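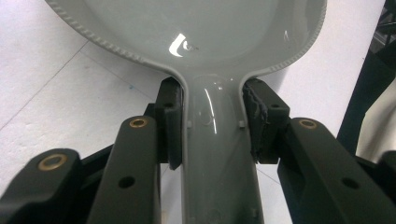

How many demonstrations does a robot need before it can put the cutlery away?

Fewer than I'd been told, if the demonstrations are varied enough. We got a usable policy out of 200, and a worse one out of 343, and I've spent most of April trying to work out why.

Bit of background for anyone who hasn't been following along. Our little group at Urkstead has been collecting data with a hand-held gripper, so a person does the task with the tool in their own hand, the camera on it records everything, and later the arm has to learn from that. The project is called Grikasus (I didn't pick it, I've stopped apologising for it). The task is dull on purpose: pick up a spoon or a ladle or whatever, turn it the right way round, drop it in the holder.

The first batch was the big one, 343 goes, nearly all done by me at the same table in the same corner of the lab. I was very proud of that batch! I had a rhythm going, I had the radio on, I barely fumbled a thing. Then we trained on it and the arm was hopeless. It would sail down to the spoon beautifully, close its fingers, and if the spoon had turned even slightly it would carry on as though all was well and post it sideways into the rim of the holder. Over and over.

The second batch was 200 goes, split between several of us, and it was a mess to watch. People grabbed things too high, too low, at silly angles. They let go and had another try. They moved the holder halfway through. My first instinct was to bin the ugly ones and I'm so glad I didn't, as those were the ones doing the work. With the same training settings the arm started correcting itself. If the handle came up crooked it would lower it, nudge it against the table and grip again, which I had never once done in my own tidy demos because I'd never needed to.

I should say this is well known in the field and I'm not claiming a discovery. I'd read the papers. I'd nodded at the papers. It's a different thing when your own lovely batch is the one that loses.

A few smaller bits from my notes:

Where you grip matters more than I thought. Pinching at the neck, just under the bowl, gave the steadiest carry with the big serving spoon. Further down the handle and the weight of the bowl swings it round.

Shiny plastic is a pain. The glare on the bowl shifts as your wrist turns, and the early policy seemed very interested in it. Turning the brightness up and down at random during training calmed that a lot, though I haven't tested it on its own so don't quote me.

We count a try as good only if the thing ends up in the holder the right way up, without help. On the last round of 33 tries with the new policy, 2 failed, both with the same skinny teaspoon. I don't think 33 is enough to shout about, and they were all in our own lab under our own lights.

So the next job is to take it somewhere else. The Stosetholm people have a proper kitchen set up, with drawers and worktops that aren't ours, and they've said we can have it for a couple of mornings. I want to run the policy there cold, with no new data, and see how much falls apart. My guess is the grasping will hold up and the placing won't - their holder is a different shape, and ours has been in every single recording.

I also want to retrain on 200 picked from my tidy batch, so the sizes match and I can stop arguing with myself about it. That one's running overnight and I'll post the numbers when it's done, whichever way they go.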